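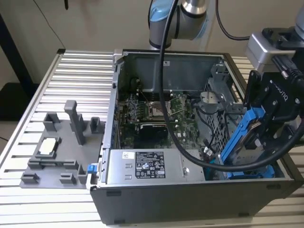
Corinne Aldous

Friday, July 26, 2024

Welcome to the Katavex page! Katavex is what I've been calling the old tower since it came home with me from the surplus counter at Brikell, and I've stopped trying to explain the name. The plan is simple enough. It's going to be the computer that holds all our family pictures, scanned letters and music, so they can finally move off the pile of little drives in my desk drawer.

A few of you asked for more inside-the-case stuff and less talk about fans, so this page is mostly insides. Captions run long because I like to talk.

The blue caddy

Drive going into the cage, side panel off, tower down on its side. I love these blue plastic caddies. The drive sits between the rails and the whole thing goes into the cage as one piece, so there's no fishing around for tiny screws that roll under the power supply and stay there until you move house. If you're shopping for a used tower, ask whether the caddies are still with it! Mine came with one. I had to go to Mohamedi on Drokamska for a spare, and the man there had a shoebox full of them in every color you can think of.

The silver drive in the blue caddy is the one that will hold the photos. I have 413 GB of them, which sounds like a lot until you learn how many are of the same dog on the same couch. There's also a folder called "sort later" with 727 files in it that I have been promising to sort since the last computer.

That empty socket

Yes, the processor is out, and the socket is open with its frame lifted up. Please don't ever touch the pins in there. I mean it - not with a finger, not with a cotton swab, not with the corner of your sleeve. I bent one on a different board years ago and spent a whole Sunday with a sewing needle and a magnifying glass, and that board still only sees half its memory.

The processor goes back in once the cooler bracket is sorted out. I ordered paste from Mohamedi too, the little tube, and I will use far too much of it the way I always do. A blob the size of a pea, everyone says. My peas are big.

The silver box with the label

That's the power supply, taking up a good part of the inside of the case with its black label facing up. I've had several emails asking whether I'm keeping the original one. I am! It was quiet when I tested it and I don't need anything fancy. The graphics card stays too, mostly out of laziness. Nobody is going to play games on Katavex, but it gives me somewhere to plug in the monitor while I set things up, and after that it can just sit there.

The gray shroud is one of those parts I used to throw away when I was younger and knew everything. Then I ran a machine without one all through a hot October and listened to it roar like a hair dryer. Leave the shroud in. Dust it with a soft paintbrush, and do it outside if you can.

Blue cables

The SATA cables are down low by the bottom of the cage, and on this case they are a pain. My advice is to look at where they need to go before the drive is all the way home, since the connectors are short and the room behind the cage is shorter. I once pushed everything in, felt very pleased with myself, closed the side, and found out on startup that the machine had no drive as far as it was concerned. Took it all apart again. The cable was tucked behind the cage having a nice rest.

I'd also write on your cables. A bit of masking tape and a pen is fine. I put "photos" on mine and "spare" on the other, and then on the next one I ran out of ideas and wrote "Tuesday." I have no idea what Tuesday is for.

What I paid, for those who asked

The used hard drive was the big expense. The tower itself was cheap, cheaper than the pizza we had the night I carried it up the stairs. Brikell had a whole shelf of the same model, and if you go, check the corners of the case first. A bent corner means the side panel will never sit right, and you'll be swearing at it every time you open the thing. Mine slides on and off fine, with one good whack near the back.

Things I still need to do

Processor and cooler back in. Paste (see above, peas).

New battery for the clock. It thinks it's a different year every time I unplug it.

Copy the pictures over, then copy them somewhere else as well. One copy is no copy - I lost a whole summer at the lake that way and I'm still mad about it.

Go through "sort later." Fine. Maybe.

Find a spot for the finished machine. The hall closet is cool and out of the way, but the cat has opinions about the hall closet.

A note on the older pages

The scans from my grandmother's album are still up on the old gallery, all 872 of them, and they'll stay there until Katavex is running and I trust it. Links to single pictures will keep working. If you've ordered prints from me you don't have to do anything, and if you're still waiting on yours, it's because the printer is out of magenta again and I refuse to pay what they want for it at the mall.

Comments are open at the bottom. If you have the same kind of tower and know a better way to get at those SATA connectors, please tell me, I'm begging you. And if anyone has a spare blue caddy lying around, I'd happily swap it for a green one. I have two of those now and they don't match anything.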